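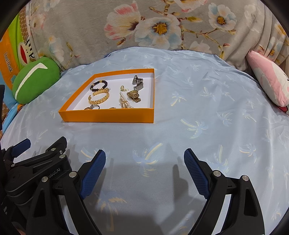
三月 工作日记

上午八时到岗,先处理上月积压的家庭财产险续保件。本部门负责Marikar片区的住宅保单,其中一批将于月底到期,按规定须在到期前完成书面提示。经核对,仍有几户未回函,已转电话组跟进,并在登记簿上注明联系时间。

九时半,参加关于水管爆裂责任范围的内部讨论。Listier公司新版住宅综合险条款将“渐进性渗漏”列入除外事项,而旧版仅以“长期疏于维护”概括。两种表述在理赔时差别颇大。会上决定,凡旧版保单续转新版者,须在续保通知中单列一页说明此项变更,由投保人签字确认。本人负责起草说明文字,初稿限六页以内,拟于下周送法务审阅。

讨论中另有同事提出免赔额问题。现行每次事故免赔额为2,000元,不少住户报案后方知损失金额未达标准,因而多有不满。本人意见是,数额本身可不调整,但应印在保单首页,字号不得小于正文。此意见已记入会议纪要。

午后赴Benard小区查勘一宗渗水案。三楼住户厨房进水管接头脱落,水漫至楼下卧室,木地板起翘,墙面有明显水渍。现场测量受损地面,逐处拍照,并请楼下住户列出受损物品清单,附购买凭证。该户凭证不全,已告知可用银行付款记录代替。两户分属不同保险公司,楼下住户由我方承保,先行赔付后再向责任方追偿,程序已当面说明,住户表示理解。

返程途中顺道至Tultora维修行,取回上一案的修复报价。报价单中“拆除”与“清运”分列两项,金额似有重复,请其重新核算后以书面回复。

四时许回到办公室,整理本季度报案时效数据。自住户报案至首次联系,在二十四小时以内者占98%,较上季度略有提高;而自材料齐全至付款,平均仍偏长,主要延误在复核环节。旧系统规定保单失效后90天方可归档,致使待办列表中混入许多已结案件,复核人员须逐一辨认。已向信息部门提交申请,要求增设筛选条件。

下班前接到一位投保人来电,询问空置房屋是否仍受保障。答复如下:连续空置超过条款所列期限者,应事先书面告知,否则水损部分可能不予赔付。对方称拟外出数月,已建议其关闭总水阀,并寄去告知书一份。

明日待办:续保说明初稿第二节;Benard案查勘报告;催问Tultora的复函;领取新印的投保单。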